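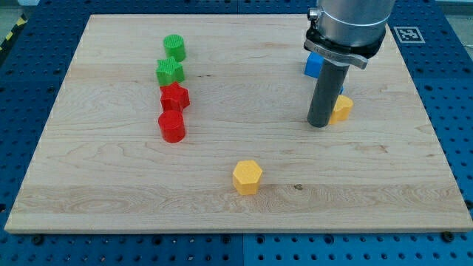

Reading time: 2 minutes

Sorting Shapes: What Is a Prism?
Wernberg Children's Museum – Learning Pages
Mon 25 November

When you sort blocks, you must first choose a rule. One rule is color. The blocks on the maple board can be sorted this way: two are green, two are red and two are yellow.

Another rule is shape. Two of the blocks are stars, two are cylinders and two have six sides. The blocks are the same, but the groups have changed.

A prism is a solid with two matching flat ends. Its sides are flat too. To name a prism, look at the shape of its end. The yellow block has a hexagon for its end, so it is called a hexagonal prism. A star with five points can also be the end of a prism.

A cylinder has matching ends as well, but they are circles. Its side is curved – run a finger around a soup can and you will not meet a corner.

Try it at home
Find a box, a can and a pencil that has not been sharpened. Look at one end of each and say the name of the shape. Which would you put with the yellow block?

Words to know
Hexagon: a flat shape with six sides.
Grain: the lines and swirls seen in wood.

Text: Siu-fong Lui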